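Wamitcombe Camera Club - minutes, December meeting

Started 7:30, 47 members present. November minutes accepted with no changes.

**Lenses.** The club will buy one used Rundo 200 mm macro lens for the loan cabinet. Limit set at $600, with $200 of that from the print sale. Vote carried.

**Loan cabinet.** The Hidar flash is back from repair. Loans stay at two weeks - no renewals if someone is waiting.

**Close-up night.** Saturday, at the Rao Street hall. Bring a tripod and a spare battery.
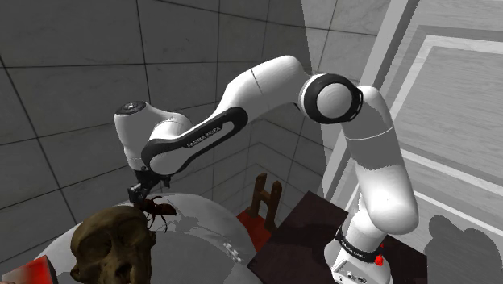 A member asked whether crop-sensor cameras could use the macro lens. Yes, with the adapter. Closed 8:50.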